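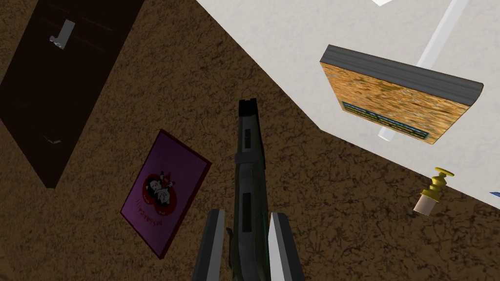 29 July 2022. Spent the morning on the Brindov farm survey, the one where we ask growers what they'd pay for a shared grain dryer. Teodora Kelmendi sent over 92 returned forms out of 200, better than January! I still can't get the fuel costs to line up with the labor diary (four farms booked diesel twice, I think). I've started shading the doubtful plots on my map, and the speckled brown with near-black flecks in the picture is pretty much the pattern I want for fallow ground, next to plain white for no data.
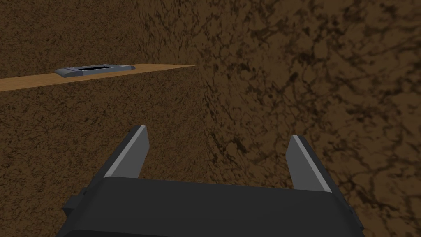

Spyros wants the small farms dropped, everything under 27 acres. I said no, they're the ones who'd share a dryer in the first place. We'll run it both ways and see how far the averages move. Still to do: ring Popescu about the missing yield sheets, and fix the rent column.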